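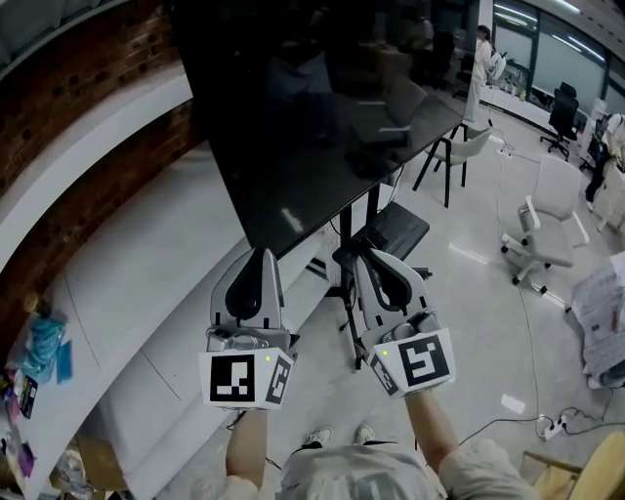

We visited Serkberg's data floor in Dastport in October, the last stop on a two-day trip. The group was small, six of us, and we were let in at 9 a.m.

The work is simple to explain. A person holds a gripper in each hand and does an ordinary task, such as folding a towel or filling a bag. The grippers carry printed square markers, so the software can follow where each hand goes. Every finished task is saved as one example. The shift before ours had logged 773 of them, and 68 were thrown out at review — mostly because a hand had drifted out of view.

I got to try it. Picking up a cup took me four attempts, and my wrists were sore by lunch.

Training happens off site, in batches of 1,024 examples. We asked how many batches a new task needs and were told that it varies a lot. Lunch was soup in the canteen, and the bus left at two.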